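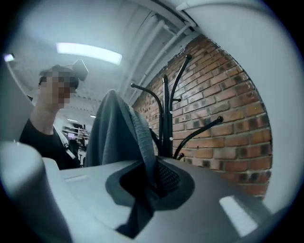

Gray fabric held between the gripper fingers at Pukonel's Castthorpe workshop.

The rulebook for hand-held gripper work at Pukonel runs to 11 pages, and the trainer who wrote most of it lights up when you ask about page one. "Cables first!" she says. "Look where they run before you pick up any cloth."

Her favorite rule covers the markers. Both have to stay clear of sleeves and fabric, and a smudged one gets wiped before the next fold.

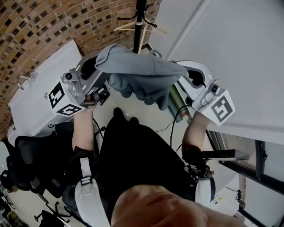 Two grippers, one cloth, with a marker cube on each tool.

"I love how picky it is," she says. The next version is due 24th May.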